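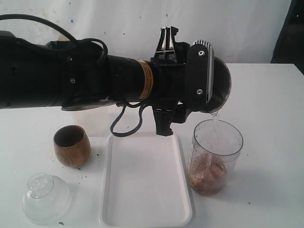

Subject: Re: [wumside-bench] Wrist stopping halfway through a pour

Hello all, and a particular hello to Nandi, who I gather spent her whole Monday on this and deserves a very large pot of tea.

On May 29, 2023, Nandi Mokgethi wrote:
> Has anyone else had the wrist stop dead in the middle of pouring?
> Ours tips the cup nicely, the water starts to run, and then the
> joint faults with code 31 and just sits there, still tilted, until
> the cup has emptied itself. I had it 2 times before lunch. Restarting
> the Droltik controller clears it, but it comes back. I've swapped
> the power supply and it made no difference at all. I'm a bit
> nervous about leaving it to run with water near the electrics.

You're quite right to be nervous, and please don't leave it running on its own for now. We had very much the same trouble on the Kruger bench in the spring, and I'm sorry to say I spent a good week blaming the software (and being rather short with the poor soul who wrote it) before I looked properly at the cable. On our arm the loop to the wrist had been tied back a bit too snugly by somebody tidy, who I'm afraid was me. With the wrist level it was fine. Once it had turned past 45 degrees the plug was being tugged, the signal dropped for a moment, and the controller did what it does with any lost signal and froze the joint where it was.
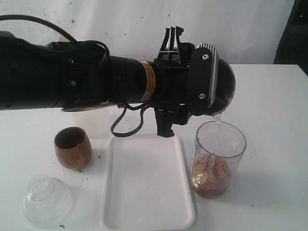 Does pressing the stop button stop the water?

The stop button holds the arm exactly where it is, so a cup that is already tipped will carry on pouring until it's empty.

That caught us out badly the first time! We'd all assumed that stopping meant safe, and for a wave or a handshake I dare say it does, but it's no help at all when you're pouring. We now fill the cup with only as much as the one underneath can hold, so that even the worst case stays off the table, and the power strip has moved up to a shelf.

As for the cable, do switch everything off first, then ease the tie back and turn the wrist gently by hand through its full travel, watching the plug as you go. If it shifts in its socket, you've very likely found your fault. Arnero sent us a longer lead and we ran 27 pours on it the next day without a single stop, though I'd not call that proof of anything yet.
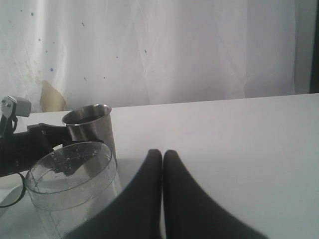

Steel cup held in the clamp, with the clear cup in front of it.

Nandi, would you send the log from just before the fault, if you still have it? I'd love to see whether your wrist angle matches ours. And do ring if it's easier, I'm at the Wumside end until the weekend and always glad of a chat.

Warmest wishes to everyone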